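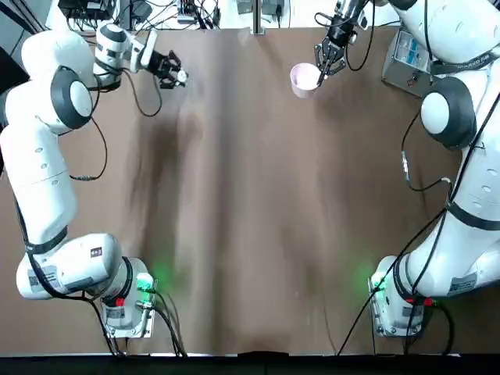 Cough still here weeks after bronchitis

3 min read

calville_deb
I had acute bronchitis in the spring. Fever was gone in a few days, and the green stuff cleared up after that. The cough did not. I'm on day 40 now. It's dry, worse at night, and worse when I walk from a warm room into a cold one. No fever, no blood, no weight loss. I never smoked. The walk-in clinic in Calville listened to my chest, said it was clear, and told me to wait. How long is normal?

rowhouse12
Mine went past 50 days two years ago. The airways stay irritated after the infection is gone. My doctor called it a post-infectious cough and said anything under eight weeks didn't worry her if I was otherwise well. It faded slowly. I couldn't tell you which day it stopped.

kostance_mike
I would ask for a chest X-ray. They told me to wait too, and when I finally got the picture there was a patch of pneumonia low on the left side. A stethoscope doesn't catch everything.

rowhouse12
Did you have a fever though? She says she doesn't.

kostance_mike
Low one, on and off. I take the point, but I also felt fine most of the day. One X-ray is a small thing compared to being sick into July.

tbell_rt
Respiratory therapist, 12 years, not your doctor. Two things I'd bring up at the next visit. First, night cough plus cold air as a trigger can be asthma that the infection stirred up. They can check with a breathing test in the office. Second, reflux. It causes a lot of night cough and plenty of people with it never feel heartburn. Also, are you on a blood pressure pill? Some of the ones ending in "-pril" cause a dry cough.

calville_deb
No blood pressure pills. I do eat late, usually right before bed. Never thought about reflux.

tbell_rt
Then try finishing dinner three hours before you lie down and raise the head of the bed. Give it a couple of weeks. It costs nothing.

porchlight
Ask for antibiotics. My sister-in-law coughed for 90 days and that's what cleared it.

rowhouse12
Most bronchitis is viral and antibiotics don't do anything for that. After 90 days it may have been leaving by itself.

porchlight
Or it was whooping cough, which is bacterial. Adults get it. I'm only saying it worked for her.

tbell_rt
Whooping cough is worth asking about if you get long fits or throw up after coughing. By this stage antibiotics usually won't shorten the cough, though. They're mostly given early on.

calville_deb
No fits like that. Would honey or the drugstore syrup help at all?

kostance_mike
Honey in warm water did more for me than the syrup. Just not for babies under one, if you have any in the house.

calville_deb
OK. I called my regular doctor and got an appointment for next week. I'll ask about the breathing test and the X-ray both, and I've moved dinner to six.

tbell_rt
Good. Don't wait for it if you get short of breath, run a fever, have chest pain or cough up blood. Go in the same day.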